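第4章 机の上に道具を並べてみよう

箱から出した道具がひととおりそろったら、いよいよ机の出番です。Horkumの卓上セットでいちばん楽しいのは、じつはこの「並べる」時間かもしれません。ボウルもカップも木の箱も、置き場所をひとつ変えるだけで机の表情ががらりと変わります。気に入った形が見つかるまで、どんどん動かしてみてください!

用意するもの
・トレイと四角いブロック
・ボウル、カップ
・木の箱
・白い板(まな板でも代用できます)
・ペンや消しゴムなど、普段使いの小物

4-1 奥の列をつくる

1. 机の上をいったん片づけ、乾いた布で拭きます。
2. 奥にボウルと木の箱を置きます。背の低いものと高いものを隣どうしにすると、見た目にリズムが出ます。
3. 箱の正面を手前に向けます。つまみや穴のある面が見えていると、使うときに迷いません。
4. カップを箱の隣に置きます。スプーンなど柄の長いものは、カップに立てておくと取り出しやすくなります。

注記:箱とボウルは軽く触れるくらい近づけてもかまいません。箱を開け閉めするときは、ボウルを少し横へずらしてください。

4-2 手前の作業場所をつくる

5. 白い板を手前に置きます。板の上は作業のための場所なので、はじめは何も載せません。
6. 消しゴムやペンは板の脇へ。左右に分けて置くと、どちらの手もよく動きます。

4-3 ブロックをトレイに並べる

7. ブロックをトレイの底に一枚ずつ置きます。縁のあるトレイなら、多少手元が狂っても机に転がり出ません。
8. 端を少しずつ重ねながら、階段のようにずらしていきます。ぴったりそろえるのもきれいですが、斜めに流れていく形もぜひ試してください。並べ終わったときの気持ちよさは格別です。 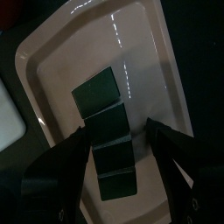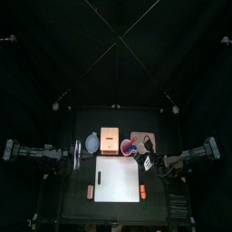
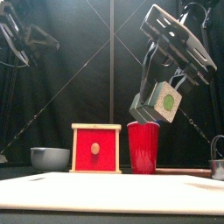 4-4 カップを使う

9. カップはぐらつかない平らな場所に立てます。空のカップは軽いので、腕や袖が当たらない位置を選びましょう。
10. ブロックを入れるときは、カップの真上まで運び、縁の近くまで下げてからそっと放します。角から入れると、大きめのブロックでも向きを合わせやすくなります。
11. 縁に引っかかったら、押し込まずに一度持ち上げ、少し回してからもう一度。ここは何度やっても面白いところです。

注意:薄いカップは強く握るとへこみます。底に近いほうを軽く持ってください。
注意:カップに飲み物を入れたまま作業しないでください。木の箱に水分がかかったときは、すぐに拭き取り、日陰で乾かします。
注意:小さなブロックや消しゴムは、小さなお子さまの手の届かない場所に保管してください。

4-5 しまう

12. 小物から先に片づけます。ペンはキャップを確かめ、スプーン類はカップから抜いておきます。
13. ブロックはトレイに戻し、ボウルとカップは別々に拭きます。
14. 最後に白い板を拭き、立てて収納します。

作業時間の目安は、出すところからしまうところまでで28分。慣れてくると、片づけだけなら8分で終わります。

使ってみた人から

「土曜の午後に家族で並べ方を考えました。うちは箱を左に置く派と真ん中に置く派に分かれて、まだ決着がついていません」(Domnica Dinu)

「トレイの中で階段を崩さずに運べたときは、思わず声が出ました。次は色違いのブロックでもやってみます」(Junhao Liao)

並べ方を変えたくなったら、手順2に戻り、ボウルと箱の位置を入れ替えるところから始めてください。木の箱の手入れについては第5章で説明します。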